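Shop notebook, Apr 2, 2019
Table-clearing arm, sim before hardware

Got the whole table loaded in the simulator tonight and the arm finally holds the little red piece over it. I am so pleased with this!

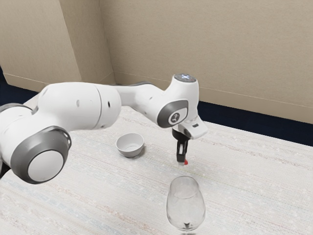
Tomás Brandão read the first half of this over my shoulder and wants it on record that the glass is a mean choice for a first test, that a clear rim is going to fool the depth sensor on the real bench no matter how well it behaves in sim, and that I should get the bowl working first. Fair. Bowl goes first on the real arm. The glass stays in the sim, where I can knock it over all night for free.

What I changed since the last entry:

Finger closing force is down. The old value squeezed so hard that the piece popped out sideways like a watermelon seed (funny twice, then not). Now the fingers close, wait 2 seconds, and only then does the wrist lift.

Approach is straight down for the last stretch. Before, the planner liked to sweep in from the side and clip the rim. I put a waypoint above the target and made it stop there — slower, but so much nicer to watch.

Physics step is now 900 per second. The fan on the Cunel box howls, but the jitter at the fingertips is gone, and I'd take the fan over the jitter any day.

Ran 14 drops with the new settings. 3 missed, all of them with the piece gripped near its end, so it swung on the way over. I think the grasp point is being picked from the bounding box and not from the middle of the mesh. Look in the Narell export script, the origin offset might be wrong in there too.

Still to do:
Fix the grasp point, rerun the same seeds.
Ask at Torres about soft finger pads for the real gripper.
Clamp the bench down properly. It walks when the arm stops fast.
Tomás has the spare e-stop, get it back before we power anything up.

If the offset fix works I'll copy the bowl routine over to the real controller this weekend. Can't wait.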